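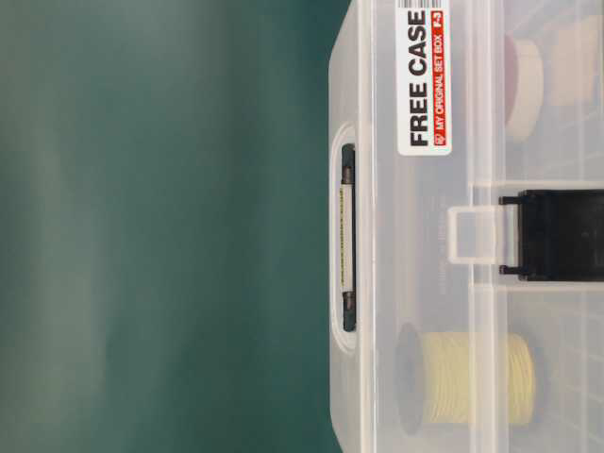

Does the Second View Help? Checking a Result on Handle Detection with a Fixed Camera

Student project report, 2 February 2020

1. Why we did this

The Murnavel method claims that a robot can learn where to take hold of a carrying handle from still pictures taken by a fixed camera, with no depth sensor. The write-up we were given reports a large gain when the network sees every picture a second time, turned by a quarter. The reason offered is that the network "learns the shape of the handle and stops caring which way is up." We liked the idea and did not trust the number.

Our doubt was simple. Turning every picture also doubles the training set. If you double the data and the score goes up, you have not shown that the turning did it. The original comparison had no control for this, so we ran one.

2. Setup

We used the Sellia arm in the teaching lab and one fixed camera. The objects were plastic storage cases with handles, chosen because clear and frosted plastic is known to be hard. You see the contents through the wall, and the edges of a thread spool can look as strong to a network as the edges of the handle. Several cases also carried printed labels, which turned out to matter (section 4).

We collected 1438 pictures. Of these, 1000 were used for training and 100 for tuning. The rest were kept for the final test and not opened until every setting was fixed. Each picture was marked by hand with the two ends of the handle. A guess counted as correct if both ends fell inside the marked zones.

3. The three runs

Run A was the plain training set, every picture seen once per pass.

Run B was the Murnavel recipe, every picture seen upright and turned.

Run C was our control. Every picture was seen twice per pass, with a small change in brightness the second time and no turning.

All three used the same network, the same starting weights and the same stopping rule. We repeated the whole thing with a second set of starting weights, so there are 2 results for each run. That is too few to say much about spread, and we come back to it below.

4. What we found

Run B beat Run A both times. If we had stopped there we would have agreed with the original claim.

Run C also beat Run A both times, and it came close to Run B. With the first starting weights the two could hardly be told apart. With the second, B was ahead, mostly on cases lying on their side. Most of the gain seems to come from showing the network more varied data. Some of it may come from the turning. We can't say how much.

The failures were more interesting to us than the scores. In all three runs the network sometimes put a handle end on the corner of a label. A bold label on pale plastic has strong straight edges, and a dark handle in a molded pocket does too. We covered the labels with plain paper on a few cases and took new pictures, and several of those mistakes went away. This was a quick check done late and it should not be read as a result. It does make us doubt the phrase "learns the shape of the handle." It may be learning dark bars and sharp corners.

5. On the arm

We had planned a full set of lifts in May. In the end we only tried the Run B and Run C networks on the arm for one session – the gripper pads needed replacing and the Wirkico controller kept dropping its connection. Both networks led to some good lifts and some misses. We did not log them well enough to compare, so no table is given.

6. Limits

All our cases are similar in size. The lighting never changed. The hand marking was done by the same people who trained the networks, and we did not measure how well we agreed with each other. Two repeats is a weak basis for anything, and the gap between B and C could easily close or flip with more.

We also did not have the original code. We worked from the text, and where it was vague (the stopping rule, mainly) we made our own choice. The Montes group's shared notes describe a different rule, which we did not have time to try.

7. What we would do next

Run B and C again with more starting weights. Add a fourth run with turning only, with the total number of pictures held equal to Run A. That is the test the original work needed, and we should have planned it from the start.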